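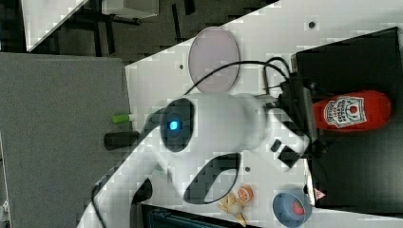

*Roboterarm mit Greifer am Versuchstisch, rechts am Greifer eine Ketchupflasche. Foto: Dretevon*

**Dretevon veröffentlicht Ergebnisse zum Greifen von Alltagsgegenständen**

Takport, 2. August 2023 – Die Forschungsabteilung von Dretevon hat ein Lernverfahren vorgestellt, mit dem ein Roboterarm Haushalts- und Spielgegenstände nach wenigen Vorführungen greifen und ablegen kann. Das Verfahren trägt den Namen Darine. Der technische Bericht ist ab sofort auf Anfrage erhältlich.

Für jede Aufgabe wird der Arm zunächst von Hand geführt. Darine zerlegt die aufgezeichneten Bewegungen in kurze Abschnitte und ordnet sie der Lage des Gegenstands auf dem Tisch zu. Bei einer neuen Anordnung setzt das System die Abschnitte neu zusammen. Pro Aufgabe wurden 20 Vorführungen verwendet.

In der Auswertung vom Juli führte der Arm 382 Versuche an drei Aufgaben durch. Getestet wurde mit Gegenständen unterschiedlicher Form, darunter Flasche, Teller, Schale und kleine Lebensmittelteile. In 146 Versuchen lagen die Gegenstände so, wie sie in keiner Vorführung vorgekommen waren. Die Erfolgsquoten sind im Bericht nach Aufgabe und Gegenstand getrennt aufgeführt.

„Liegende Flaschen sind schwierig, weil sie beim ersten Kontakt wegrollen können“, sagt Projektleiterin Ngozi Babalola. „Wir haben deshalb die Annäherung des Greifers getrennt vom eigentlichen Griff gelernt.“

Die Software für die Bewegungsabschnitte entstand gemeinsam mit dem Ingenieurbüro Coelho. Dort verantwortet Aníbal Carvalho die Steuerung. Als Nächstes untersuchen beide Partner, wie sich Darine bei teilweise verdeckten Gegenständen verhält.

**Pressekontakt**
Dretevon, Forschungskommunikation, Takport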